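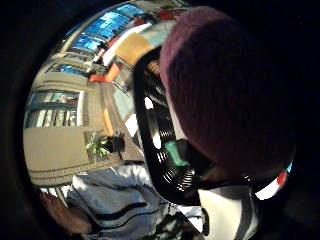 How to Follow a Faraway Conflict on a Map Without Getting Lost

I love doing this, and I think anyone who reads world news will too! When a town you've never heard of suddenly fills the headlines, a map you build yourself makes every later report easier to follow. You need a printed base map, two colored pencils and a notebook.

Step 1. Find the place and every spelling of it
Names that come out of Arabic, Farsi or Russian get written several ways. List them all on the first page of your notebook before you search for anything else. My friend Omid Rezaei once tracked what he took to be two villages for most of March, and they were the same one!

Step 2. Draw the roads first
Skip the shaded zones of control for now. Mark highways, bridges, rivers and border crossings. So much of what happens follows the roads, and you'll start to see it right away.

Step 3. Log each claim with its source
Write down who said it, when, and whether they were there. One color for claims made by a party to the fighting, the other for reports from independent journalists on the ground. If a claim has only one source, put a question mark next to it and leave the map alone.

Step 4. Wait before you move a line
I give it 5 days. Plenty of "captured" towns get un-captured in that time, and erasing pencil is no fun.

Step 5. Read something old
Find a history of the region written before the current fighting and read one chapter a week (the footnotes are great for place names, by the way). Then go back to your first page and add any older names you come across.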